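Reading time: 3 minutes

Clerkatico Receipts – thank-you letters and donation receipts for small charities

Clerkatico Receipts is an add-on to the Clerkatico donor database. It writes the thank-you letter and the yearly donation receipt for each donor, and keeps a copy of both in the donor's record. It is made for charities where one or two persons do the office work, often not every day.

What it does

When a gift comes in, the add-on looks at the amount, the campaign and the language of the donor, and chooses a letter template. You can read the letter before it goes out, or you can let it go by itself. Many of our customers check the letters for large gifts by hand and let the small ones go. The limit between large and small is yours to set. In a new account it stands at 100 euros.

Yearly receipts are prepared in one batch. If a donor gave several times in the year, all gifts are put on the same receipt, with the dates. Gifts in kind are listed on a separate page, without a sum, unless you enter one.

Templates

There are 24 templates in the standard package. You may change every word in them, and you may add your own. A template can contain:

- the donor's name and form of address
- the amount, in figures or in words
- the name of the campaign or the fund
- one paragraph that is shown only to monthly donors
- a scanned signature

We advise to keep the letter on one page. The preview shows a yellow line where the page ends – text under this line will be printed on a second sheet.

Sending by e-mail or by post

E-mail letters are sent from your own address, after you have confirmed the domain. For paper letters you download one PDF file, sorted by postcode, with the address placed for a window envelope. If you use the Skastora mailing service, the file can be sent to them directly from the Letters screen. Skastora invoices you for paper and postage, we do not take a part of it.

Import from other systems

Gifts can be imported from Citel Payments and from Vaher Bank statements. For other sources please use a CSV file. The import recognises a donor by e-mail address first and by name and postcode second. Where it is not sure, it puts the gift in a waiting list and you decide.

Price

The add-on costs 45 euros per month for each organisation, with any number of users. Organisations which pay for the year in advance get two months free. A trial account is open for 91 days and has all functions, but the receipts carry the word SAMPLE across the page.

Changed in the last version

- Receipt numbers can start again from one each year
- Two donors at the same address can receive a joint letter
- Corrected: the amount in words was wrong for some sums with cents

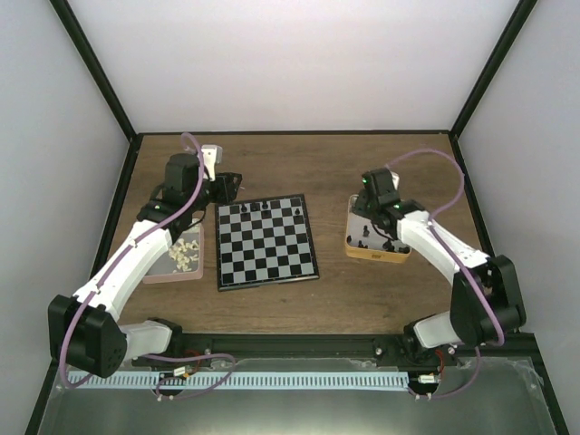
Related items

- Clerkatico Donor Database
- Clerkatico Monthly Giving
- Moving your donor list from a spreadsheet
- Preparing for the September appeal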